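Urik Shoe Packing Table, White Top

Print this page
E-mail this page

The Urik is a fixed-height table for boxing and unboxing footwear. It is supplied by Puven to stores, sample rooms and returns counters where pairs are handled one at a time. The top is plain white and has no raised lip, so boxes slide on and off from any side.

Working layout

Place the open box in the center, lid folded back to the left. Boxes waiting for their turn go along the rear edge with the pair standing on the lid, heels toward the packer. Children's boxes may be lined up side by side. Shoes go in on the diagonal if the box is short for the size.

Keep the front edge clear – both hands need room to turn a shoe over the box.

Data

Load, evenly spread: 117 kg
Legs: 4, with leveling feet
Weight packed: roughly 276 N
Order number: 420

Cleaning

Wipe with a damp cloth and mild soap. Do not use solvent on the top. Ink from printed lids can transfer if boxes are left under load, and should be removed the same day.

Ordering

The table ships flat from Gruventhorpe. Leg sets ordered before April use the older bolt pattern and do not fit the current top. Questions on spare parts go to Signe Fogh; bulk orders to Selorm Quansah.

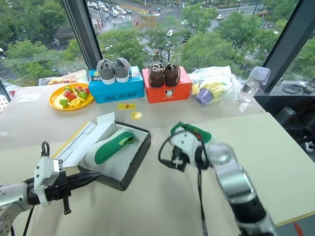 Urik table in use with children's shoes – open box at center, two boxes at rear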